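Subject: Re: [plestville-robotics] Open day at the Shezi lab, anyone going?
From: Lungile Nkosi
To: plestville-robotics list
Date: April 28, 2023

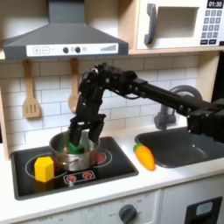 Hi all, I went, and I'm so glad I did! Dumisani asked for a report, so you're getting a long one. The lab had its doors open from noon and there was a short talk first, then we were let loose to go station to station, and I spent most of my afternoon at the toy kitchen. If you've read the group's write-ups you know they like small arms built from hobby servos, and it is a very different thing to stand next to one and hear it whine. The job that got me was the pot. The arm has to come in over the sink, fold down at the wrist and put its two fingers inside a little steel saucepan on the left side of the stove, with a green thing between them, and there really isn't much room in there. I must have watched it for half an hour (sorry to the people behind me).

On Mon, Dumisani Pretorius wrote:
> Is anybody from the list going to the Shezi open day? I can't get
> away from work. I'd like to know three things if you do go: is the
> demo live or canned, what are they using for control, and do they
> let visitors touch anything. Last time I saw a lab demo it was one
> motion played back all day and I drove home annoyed.

Taking those in order.

Live, yes. Sizwe Dlamini was running the kitchen station and he moved things between tries whenever somebody asked. A kid wanted the carrot closer to the sink, so Sizwe put it closer to the sink. Then she wanted it standing on its end and he did that too, and the arm knocked it over and had to start again. I liked that they let us see the misses. He had a tally going on a whiteboard and never once wiped it to make the day look better.

Control: there are 2 modes. In the first a person drives the arm by hand with a small leader arm, and those sessions get recorded. In the second a learned policy runs on its own from the camera pictures. They had 900 recorded sessions for the kitchen when I visited, and Sizwe said the first batch from January was mostly thrown out because the camera mount had been creeping downward and they didn't catch it. Their software for all this is called Listetine. I asked if it would be released and got a smile and "we'd like to," so make of that what you will.

Dumisani, you'd have enjoyed the hardware side. It's all servos and brackets, very much stuff we could put together ourselves, and the joints bunch up close together near the wrist end, so there's a fair amount of weight hanging out there. I asked about sag. They correct for some of it in software and live with the rest. Fingers are plain and parallel, nothing fancy. I'd been assuming you needed soft pads to get anywhere with odd-shaped toys, and I came home wanting to strip the pads off mine and see what happens.

Touching: yes!! Visitors could book a turn on the leader arm. I was number 26 on the sheet and it was worth the wait. It's harder than it looks. Your own hand wants to go straight down and the pot rim is exactly where you don't want to be. I bumped it on my first two tries and got the block in on my third, and there was a small cheer from the line, which made my week.

The other big station was Brava, their mobile base, driving laps of the hallway and stopping for feet. It was fun, but there was a crowd and I only caught the end. Sibusiso (my brother, some of you met him at the swap meet) stayed with that one the whole time and took notes on the bumper design. Ask him, he'll talk.

A few practical things for next time. Parking behind the building fills up early, so use the lot by the library. The talk is worth getting there for; Mark Anthony Layug gave it and he answered questions for longer than he spoke. Bring a sweater, the lab is freezing.

They're happy to host a small group from the list if we can get people together, 3 at a time on the leader arm station. I said I'd ask. Reply here or write me off-list and tell me whether evenings work for you. I'd like to send them an answer before the end of next week.

Also, does anyone have a spare servo horn with the 25-tooth spline? Mine cracked the night before I went.

Lungile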